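Morkow swimmers head into August with a relay problem, and it's a good one

Five swimmers, four spots, and one coach who has stopped answering her phone after dinner.
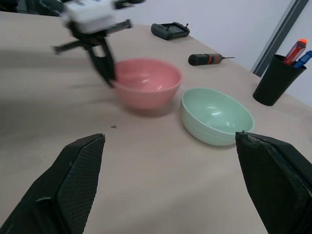

The Morkow Swim Club girls' 400 free relay has been the steadiest thing about this team all summer, which is a nice way of saying the rest of the lineup has been an adventure. The butterfly group had a rough July. The boys' medley was disqualified at Elletti for an early takeoff, appealed, and was then disqualified a little more firmly. Through all of it the 400 free kept touching the wall first or second, and kept doing it with the same four names on the card.

Then Zubaida Jadoon got healthy.

Jadoon missed the first half of the season with a sore shoulder and spent it kicking laps with a board, a job that pays poorly. She came back at the Randeo dual meet, swam an exhibition 100 in lane six with nobody next to her, and posted the second-fastest time on the team. She got out, asked if there were any bagels left, and went home. Our coach looked at her watch, then looked at it again, then walked over to compare it with the timer's.

So now there are five. The league meet at Mosquera is coming up fast, the entry cards are due Sunday by 8 p.m., and a relay still takes four people no matter how many parents email about it.

The case for leaving things alone is easy to make. This group has worked out its exchanges over a whole summer, and at Elletti the takeoffs were so clean that the stroke judge wandered off to look at somebody else. The leadoff swimmer doesn't panic. The anchor does, but she panics forward, and at high speed. Putting a new person in the middle of that two weeks before the biggest meet of the year is the kind of idea that looks terrific on paper and ends with a lot of quiet in the van.

The case for Jadoon is that she's faster. Coaches have been known to find this persuasive.

There is a third plan, and the club's more creative thinkers have been pushing it hard on the bleachers. It puts Jadoon in the 400 and moves our current third leg to the 200 medley, where she would swim breaststroke, a stroke she has described as "drowning with rules." It would help the medley, which needs about as much help as a medley can get. It would also mean asking a very good freestyler to give up her spot for something she dislikes, and she is 16, and she drives two of the others to practice.

Mosquera won't be waiting politely while we sort this out. They have won this relay at the league meet in each of the last three years, on their own deck, with their own band playing for reasons we've never gotten to the bottom of. They beat Randeo by most of a pool length in the last dual of the season. They also outscored us 204 to 201 back in June, and anyone who was there can tell you where the three points went, usually without being asked. (It was the diving. We don't have divers. We had two kids who said they'd give it a try.)

For those hoping to read the tea leaves, both lineups got a run at Tuesday's practice, and no times were given out. Jadoon swam third in the second group. The exchange going in was fine and the exchange going out was a bit long, and the coach wrote something down for quite a while. One parent with a good view of the clipboard reports that it was a grocery list.

Warm-ups at Mosquera start at 7 a.m., and the 400 free relay is the last event of the day, so bring a hat, a chair and whatever you use for patience. The parking lot behind the pool fills up early and the one across the road belongs to the dentist, who does tow. Team caps will be handed out at the gate. If you still have last year's with the misspelling, you're welcome to wear it.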